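Notes on the Stotdale search bulletins

I went back through the police bulletins on the Stotdale burglary suspect, who was arrested on Saturday, October 19, 2024. There were 14 of them. The search area was widened in the fourth — the text gives no grid reference, only "towards Woseck".

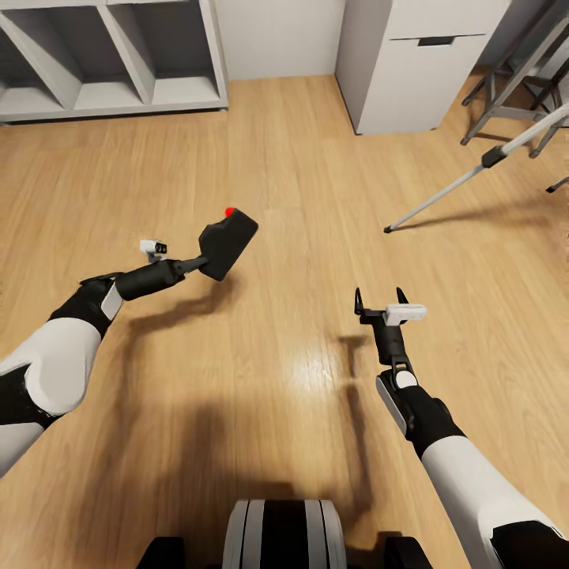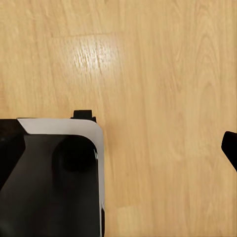
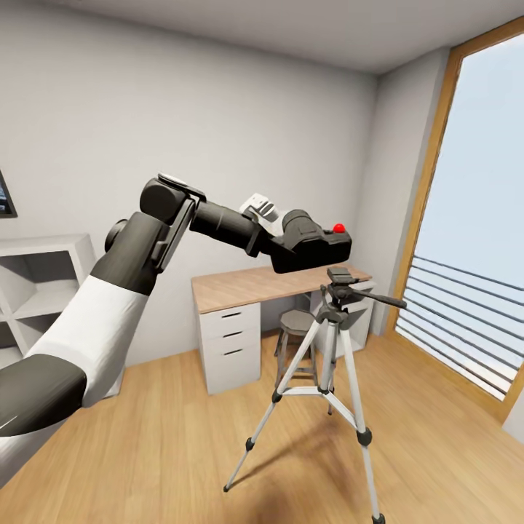

Wooden surfaces, three renders.

Two bulletins give different times for the same sighting. Salma Mahrous, who logs these too, takes the later one as a correction. I've left both in my table, marked as unresolved. The incident number, 3077, is the same throughout. Next I'll check the road closures against the council's list.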